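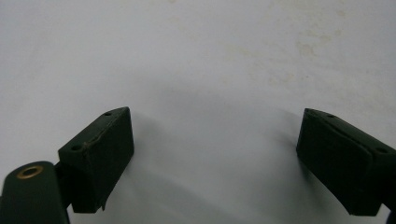
About Grurnondale Workshop

Grurnondale is a shared workshop for people who build small machines. The floor is divided into a machine room, an electronics room and an assembly room. Members pay by the month and hold their own keys. We have 132 members at present, most of whom work on their projects in the evening.

The workshop was founded by Trefor Pritchard, who had been building a plotter in his kitchen and needed a place to put a mill. The lease on Vaněk Yard was signed in February and the mill arrived before the power was connected. It is still in use, with a replacement spindle. Trefor continues to run the machine room and teaches the Monday induction.

What we work on

The workshop does not sell products. Members build for themselves or in project groups, and a project group may reserve a bench for up to 11 weeks. After that the bench is released and the group can apply again. Recent group projects include a filament dryer, a bench-top pick-and-place machine, a greenhouse vent controller and the Pronengate gripper.

Pronengate is our longest-running group project. It is a two-finger parallel gripper that a person carries and operates by hand, intended as a test bed for finger shapes and pad materials before anyone commits to mounting a version on an arm. Development is at the third revision. The first used printed fingers without any facing, and they marked everything they touched. The second added pads but fixed them with adhesive, so changing a pad meant scraping the finger clean. The third revision separates the pad from the link so that the two can be worked on independently.

The group keeps a written log of every change. Dimensions are recorded in millimeters, and a part is not considered finished until a second member has made one from the drawing alone. This rule has slowed the project down. It has also produced a drawing set that new members can use in their first week.
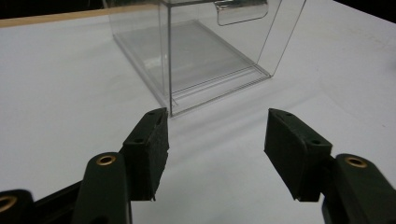 Handling trials take place in the assembly room. A trial begins with the operator stating the object, the approach direction and the finger opening, and a second person writes these down. Clear objects are harder to approach than opaque ones, because the operator has to judge position from edges and reflections. The acrylic box is a fair case: its walls show up on the white tabletop mainly as thin gray lines, and the doubled lines at the base can be mistaken for a single thick edge. With the fingers opened wide, the left pad can come close to a front base corner while the right one is still well clear. The log asks for both clearances to be written down separately.

Pad wear is inspected by eye before each session. Fraying usually begins at the lower corners of the facing. A frayed pad may be used for approach trials but is not used for measurements of holding force. Pivot bushings are checked for play at the same time, and the result is entered on the same sheet.

Equipment

The machine room holds the mill, a lathe, a drill press and a bandsaw. The electronics room has 6 soldering stations, two bench power supplies and an oscilloscope on a cart. The assembly room has long tables, hand tools and storage for work in progress. There are 3 filament printers, which are booked through the calendar in blocks of half a day. Members bring their own filament. A laser cutter is available by arrangement with Trandau, the sign shop across the yard, which charges us for machine time at cost.

Safety and induction

Every new member completes the general induction before receiving a key. The mill, lathe and bandsaw each require a separate session, and completion is recorded on the member's card. Powered mechanisms under test must have a stop switch within reach of the operator. Work left unattended must be disconnected and labeled with a name and a contact number.

Drawings and files

Drawings produced by project groups are kept on the workshop server and may be copied by any member. Groups decide for themselves whether to publish outside the workshop. The Pronengate drawings for the first and second revisions are public. Third-revision files will follow once the link geometry has been settled, and until then printed copies can be read in the assembly room.

Joining and visiting

Visitors are welcome on Monday from 6 p.m. Use the yard entrance and ring the lower bell. A tour covers all the rooms, and anyone interested in a particular project can be introduced to the group working on it. Membership forms are kept at the front desk and can be returned there or by mail.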